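Nurwood Tabletop Set: README and collection rules

Maintained by Piyumi Munshi and Selvaraj Begum. Last edited in July.

This folder holds 900 two-arm episodes of sorting and moving small household items. Read the rules before you add to it. Episodes that break them get moved to /held and are not counted in the release.

Setting up

Check both clamps on each mounting plate before power-on and again after lunch. Cables must hang clear of the gripper through its full range – move the arm by hand first if you changed anything. Laptops stay closed if they are on the table. Chairs go at the far end, outside reach.

Clutter is allowed and wanted. Do not tidy the table between episodes unless the task sheet says so.

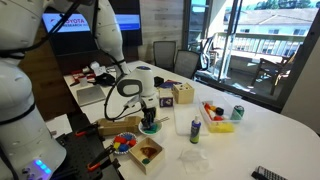 Table with mixed items, gripper over the small round bowl.

While recording

One person drives, one person holds the stop button. The second person does not take notes or answer messages. Speed is capped at 200 mm/s when anyone is inside the floor tape. After 3 failed grasps in a row, end the episode and label it "fail" – failed episodes are kept.

No open drinks near the arms. Loose plastic bags may be used as objects, but log them under "deformable".

Labels

Each episode needs a task name, operator initials, outcome and object list. Use the names in objects.csv. If an item is missing from the file, ask Kalkidan Ejigu to add it.

Known gaps

The first 200 episodes have no object list. Evening lighting is thin.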